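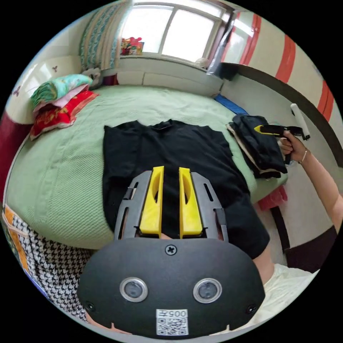 *Page last changed: December 21, 2021*

Welcome back, everybody, and thank you for the lovely pile of fiber diaries you handed in (I read every one, some of them twice!). These notes go with the session on knits, and they cover a bit more than we got through in class, so please do read to the end before you start on your own garment.

## Knit and woven

A woven cloth has two sets of threads crossing at right angles. A knit is made of loops, each one pulled through the loop before it, and that's why your T-shirt stretches when you tug it sideways and your bedsheet mostly doesn't. The plain knit used for most T-shirts is called **jersey**. It has a smooth face with tiny V shapes and a back with little bumps, and if you cut a piece and pull gently across it, the edge curls toward the face. Try it on a scrap, it's very satisfying.

## Fabric weight

Weight is given in grams per square meter (gsm). The Plustton jersey in our sample box is 190 gsm, a nice middling weight that hangs well and forgives a beginner's sewing. The Gronis rib is heavier and much springier, so keep it for cuffs and neckbands.

## Measuring a shirt you already own

1. Lay it flat, front side up, and smooth it from the middle outward without stretching.
2. Measure the chest straight across, just below the armholes, and double it.
3. Measure the length from the high point of the shoulder down to the hem.
4. Wash and dry the shirt the way you normally would, then measure again.

Write both sets of numbers down! Shrinkage is the difference divided by the *first* measurement, times 100. A few of you divided by the second one last term, and I did the very same thing for years, so no hard feelings.

## For next time

- Read the chapter on loop structure.
- Bring one old knit garment you don't mind cutting, plus sharp scissors and a ballpoint needle.
- Swatch cards go in the tray marked 1163.

Nesma El-Sayed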